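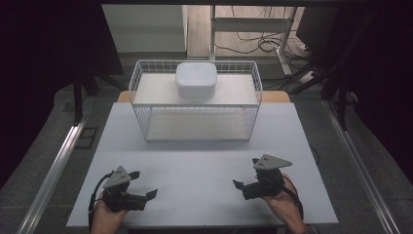
4.2 Reporting on detained journalists in the regional press

We turn now to the part of the study that gave us the most trouble and, we must admit, the most pleasure to work on, namely the way in which local and regional titles wrote about reporters held abroad. Of the 252 articles gathered from the Prokthorpe newspaper archive, 177 dealt with a single detention from start to finish, while the remainder mentioned one only in passing, usually at the foot of a longer piece on sanctions or air travel. We kept both kinds. A passing mention can be very telling about what an editor thinks readers already know, and it would have been a pity to lose them.

Each article was read by 2 coders working apart from each other, following the scheme set out by Hollmann, with small changes to suit shorter pieces. Anything under 300 words was coded as a whole; longer pieces were coded paragraph by paragraph. Where the coders disagreed – and they did so quite often over the word "confession" – the article was read aloud and talked through until a shared reading was reached. These discussions were slow, but we would gladly have them again.

Figure 3. Share of articles using the words "arrested", "detained" and "seized" in the headline, by title and month.

As Figure 3 shows, "detained" was the favoured word in most months, with "seized" coming to the fore in November, when the Stadden papers took up the story of a freelance photographer with family in the town. Their coverage is warmer and more personal than anything else in the collection, and quotes relatives far more often than officials. The Flonex titles, by contrast, leaned heavily on agency copy and seldom changed the headline they were sent.

We would be wary of reading too much into this. The archive is patchy for the smaller weeklies, and some pages were scanned so faintly that we had to leave them out. The collection was last checked on 7/21/24, and pieces added after that date are not included in the counts given in this section.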